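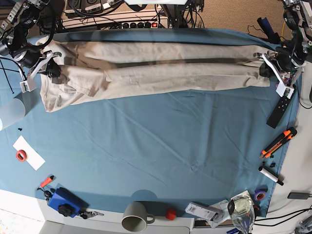
Folding khakis so they come out of the drawer without a crease down the wrong side of the leg: is there a trick? I fold on a table with a cloth over it, and I do get mine laid out like the beige pair, waistband on the left, one leg over the other. Then I fold in thirds and it all goes wrong by the knee. The dresser is a Gorent with drawers 8 inches deep, if that matters. Hanging is out, the closet is full.
– plalisska, Jul 30, 2025

drateck
You're folding over the wrinkles you already have. Smooth from the waistband down to the hems with a flat hand, line up the seams, tuck in the crotch point, then fold in half and in half again. Thirds are for letters. Sweatshirts are worse, because the thick hem wants to roll up on itself and you end up ironing fleece, a low point I reached in February.

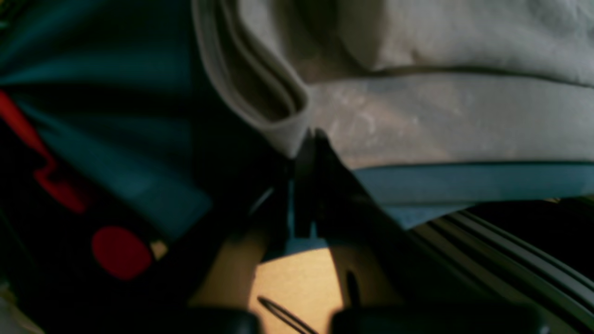 Rolled hem on light gray fabric. Flatten it before you fold.

I do 3 pairs to a stack, no more, or the bottom one pays for it.

sutter722
Just roll them. Army did it for years.

drateck
Rolled khakis look like you slept in a mailbox – fine for camping. For the office I'd stick with flat.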